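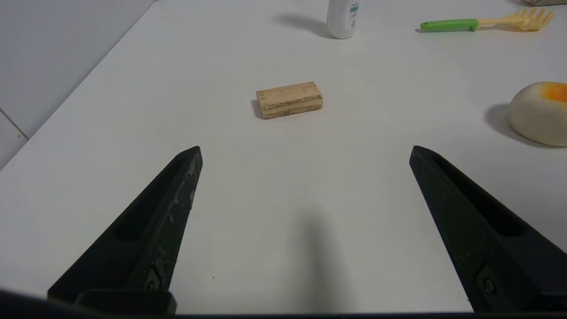
Bits and pieces on the white table, morning, with the kettle still going.

Day two of the big sort-out, and I've got as far as a little block of wood. I know! I had such plans for May. The whole back half of the house was going to be done by now, and I've spent most of a morning dithering over something I could lose in a coat pocket.

The green-handled pasta server was easy, it goes back in the kitchen drawer (the second one down, where I always look for it and never put it). The round white thing with the orange middle goes in the toy tub. I'm calling it an egg. But the block, well. It's light tan, with that grainy, layered look along the edge, and I'm fairly sure it came from the Pruter shelves we put up when we first moved to Tivley. There was a bag of offcuts, and I kept the lot, naturally, in case one of them turned out to be just the thing for a wobbly leg.

And the hall bookcase does wobble! It has wobbled for years. I could sand this one back a touch and slide it under the front corner, and maybe dab a bit of paint on so it doesn't catch the eye. There's half a tin of the skirting board colour in the shed, if the lid will come off.

Had lunch (toast, the end of the good marmalade), rang the Netach shop to ask what they charge for a set of felt pads, got put on hold, gave up. Went back and had another look at the block. 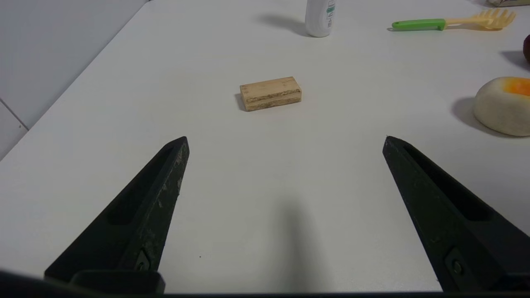 Srivastava reckons I should stop keeping offcuts altogether, and told me on the phone that a folded bit of cardboard would hold the bookcase up just as well and could go in the recycling after. Then came a long speech about the 300 jars in the garage, a number I dispute, and whether I was planning to hang on to those until 2070.

Fair enough about the jars. I did a box of them before tea, all the ones without lids, and it's by the front door ready to go. The block is staying. I've put it on the hall windowsill with the sandpaper so I can't pretend I've forgotten.

Tomorrow the linen cupboard, if it's not too hot to be folding flannelette. Must get milk.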